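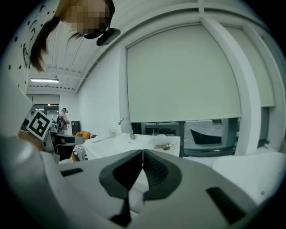 Vol. 42, p. 219

**Pavier hand-held gripper, for demonstration recording**

The Pavier is a gripper you carry by hand. An operator does the task, the onboard camera records it, and the recording is used to train a robot arm. No arm is needed on site.

The body is grey plastic with two dark grey jaw pads. Each pad has a rounded outline and a recessed, ridged inner face. The pads meet at a center seam in the lower half of the camera view, so contact with an object stays visible during most grasps.

**Test result**

Mieke Smits and Henryk Sobczak at Jikemero compared two ways of finding the gripper's position: camera tracking alone, and camera tracking corrected by printed square markers. They recorded 2092 demonstrations in furnished rooms with sinks, counters and windows. After filtering, 1951 were kept for training.

Marker correction made the largest difference near windows and plain white walls, where camera tracking drifted most. At the sink it changed little. Policies trained on the corrected set also closed the jaws later and missed fewer small objects.

**Supplied with the gripper**

- Jaw pads, one pair fitted and one spare
- Marker cards, black on white
- Calibration file for the camera
- USB-C cable, 2 m

Replacement pads are sold in pairs under the Firnetti name. Orders and repairs: Riet Timmermans, De Smet.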